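Work > Field Operations > Galleries > Garment Handling

Garment Handling in Furnished Rooms: A Gallery

Stalline has provided laundry and room services to residential clients for many years. Under the Tridis program, part of the daily handling of clothing and bed linen is being prepared for automation, and the staff who know that work best have been asked to record it. They carry out ordinary tasks with hand-held grippers, and the recordings are used to train the machines that will later share the work. The pictures in this gallery show the work at hand.
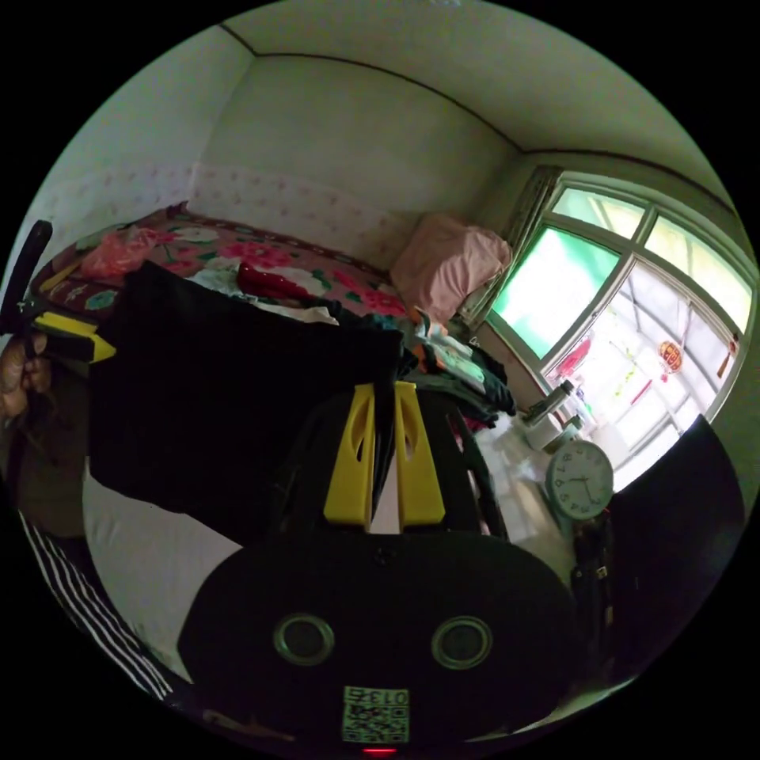

Office of Workplace Transition, Stalline
Program Editor

May 3, 2018

Dark clothing and a flowered bedspread, with the yellow fingers of the gripper upright in front of them. Recording is carried out in furnished rooms, among the belongings that staff meet on any working day. A heap of mixed clothing is a harder task for a machine than a stack of pressed towels, and the program gives it more time for that reason.

Before the program began, an attendant's shift consisted almost entirely of sorting, folding and carrying. Recording now takes up 40 minutes of the shift, in sessions of no more than 5 minutes each. Time spent recording is paid at the normal rate and does not count against the daily room target. Attendants decide for themselves how a garment should be picked up, and their notes are attached to the session.

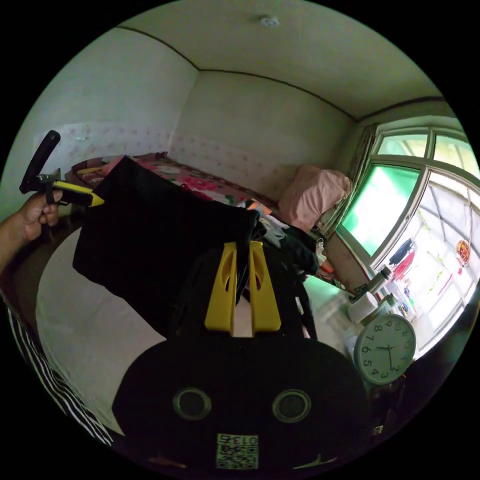 The first weeks brought complaints of sore wrists, and the handling guide was revised in response. Attendants now change tasks after every third session - folding is followed by lighter work - and may stop a session at any point without giving a reason. A short course, held at the Friesen training center, covers grip, posture and the care of the tool. To date, 60 employees have completed it.

Employee representatives asked early on what would become of existing positions. Stalline has agreed that no attendant's hours will be reduced during the present phase, and that new duties in checking and correcting machine work will be offered first to current staff. Some attendants have welcomed this. Others have said that they prefer the work as it was, and their views have been entered in the program record. 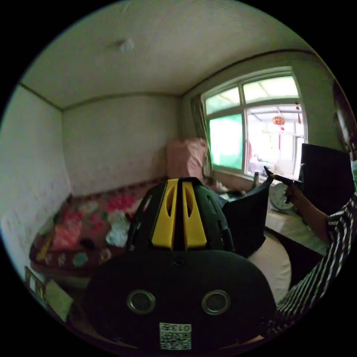
The same agreement governs the use of recordings. They may be used for training machines and for improving the handling guide, but may not be used to rate the speed or conduct of any employee. Requests to view or withdraw a session should be made to the shift office.

Recent galleries
Linen Sorting at the Friesen Center
Stonano: Night Shift in the Packing Hall
Tridis Program: Tool Care and Storage
Cart Loading and Corridor Safety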